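Malsha Wickramasinghe
May 2018

1/ Everybody at Nundstead keeps telling me the mixed bin is the answer. One gray bin, throw it all in, sort it later. I have doubts.

2/ The pitch goes like this: fewer containers, less labeling, less walking. Krešimir Stojanović swears by it. Krešimir has also never had to find anything in one.

3/ My first question was what counts as "mixed." I got three different answers before lunch. One of them was "you'll know it when you see it" – great, put that on the label.

4/ So, a look inside. A drink can on its side, next to a long narrow block with a black textured face, and a little pale metal bracket just below the can. Tell me what category that is. I'll wait.

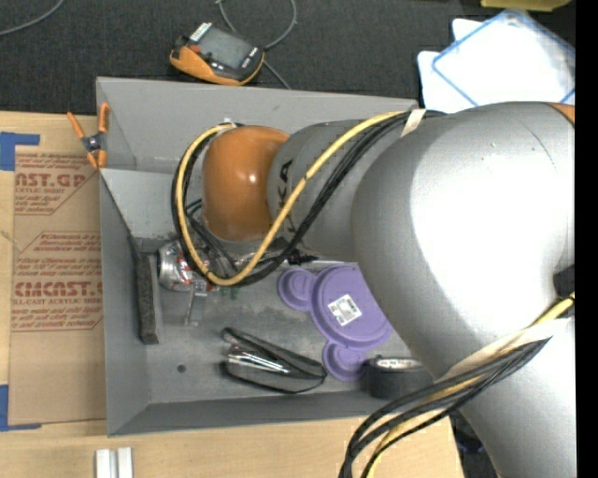
5/ The slanted walls are supposed to make things slide to the middle where you can get at them. Maybe. That block is standing up against the left side and looks pretty settled to me.

6/ And the floor is scuffed. I was told these bins stay looking new for years. Whose years?

7/ Someone asked if I'd rather have 25 small boxes. No. I'd take 4 medium ones, with a rule for each that fits on a sticky note.

8/ Cans go with cans. Brackets go with hardware. I don't see why this needs a meeting, but there was one in April and it ran long.

9/ Krešimir says give it another month. Fine – but I want to see a sorted bin at the end of it, and I'm picking which one.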